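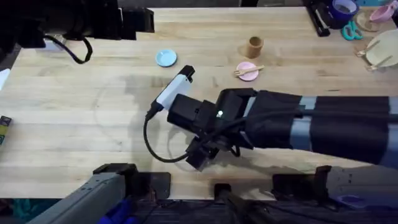 Fig. 3. White rectangular unit with black end cap and black cable, above a timber benchtop.

Section 9: Looking after your Sokenness benchtop

Applies to all Kollard and Bemelus benchtops supplied with an oil finish. If your top was supplied lacquered, go to the Chou finish leaflet packed with the fixings.

Before you start

You will need the tin of Sokenness bench oil, lint-free cotton cloths, 240 grit abrasive paper, rubber gloves and a tray for used cloths. Read the label on the tin. Open the windows and keep pets out of the room until the oil has cured.

CAUTION: Cloths soaked in oil can heat up and catch fire by themselves. Lay them flat outdoors to dry, or soak them in water and seal them in a metal tin before they go in the bin.

9.1 First oiling

1. Check that the top is fixed down and that all cut-outs have been made. Cut edges must be oiled along with the face.
2. Switch off and unplug anything that sits on the bench.
3. Wipe the surface with a damp cloth and leave it to dry overnight.
4. Sand lightly along the grain. Do not use an orbital sander on the Bemelus.
5. Vacuum the dust, then wipe again with a dry cloth.
6. Pour a small amount of oil on a cloth and work it along the grain, finishing one end before moving to the next.
7. Wait 20 minutes and wipe off all the surplus. Oil left standing goes sticky and will have to be sanded back.
8. Repeat steps 6 and 7 the next day. The Kollard needs 3 coats in total.

Note: The colour will deepen with the first coat. Pale timbers change the most.

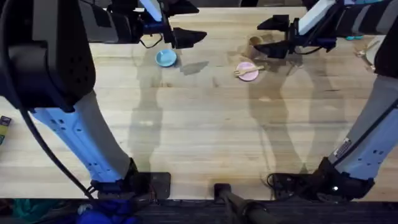
9.2 Marks and stains

Most marks in an oiled top can be taken out at home. Try the mildest method first.

1. Wash the mark with warm water and a drop of dishwashing liquid. Rinse and dry.
2. If it is still there, sand along the grain, going well past the mark on all sides so you don't leave a hollow.
3. For black marks left by steel tins or wet cast iron, use the Chou stain remover (part no. 124). Test it on the underside first.
4. Re-oil the sanded area as in 9.1.

Do not use bleach, scouring powder or steel wool.

9.3 Yearly care

Give the whole top one coat each year. In most of Australia, December is suitable, as the oil cures faster in warm weather. Keep oil off silicone joints around the sink, and mop up standing water near the taps the same day.

For gaps or movement at the joins, see Section 10.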